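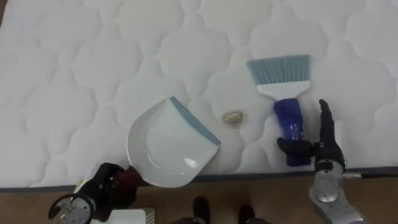

Kehrblech links, Handfeger rechts, ein Stück Schmutz auf der Matratze.

28. Oktober 2018. Budgetrunde für die Roboterhände. Ich schreibe hier mit, wie wir rechnen, weil mehrere danach gefragt hatten.

Zwei Angebote liegen vor. Cleso will 2.053 Euro pro Hand, Vetau 2.796 Euro. Beides netto, beides mehrfingrig, beides ohne Versand.

Bei Vetau sind Kabelsatz und Ersatzfinger dabei. Bei Cleso kostet der Kabelsatz 100 Euro extra, Ersatzfinger gibt es nur auf Anfrage. Die Anfrage ist raus.

Wir brauchen immer ein Paar. Beim Kehren hält die linke Hand das Blech am Stiel, die rechte ist für den Feger da. Mit einer Hand müssen wir das nicht planen.

Lieferzeit Cleso: fünf Wochen. Vetau nennt keinen Termin. Wenn wir noch aus diesem Jahr bezahlen wollen, muss die Rechnung im Dezember da sein.

Posten, der im letzten Plan gefehlt hat: Verbrauchsmaterial. Feger, Kehrbleche, Matratzenbezüge. Kleine Beträge, aber sie laufen jeden Monat. Bekommt jetzt eine eigene Zeile.

Wartungsvertrag über Lurkico ist noch offen. Die wollen erst die Seriennummern, die haben wir erst nach der Lieferung. Steht solange als Platzhalter drin.

Stand jetzt: ein Paar Cleso, Vetau als Reserve im nächsten Plan. Wer Erfahrung mit Ersatzteilen von Cleso hat, bitte melden.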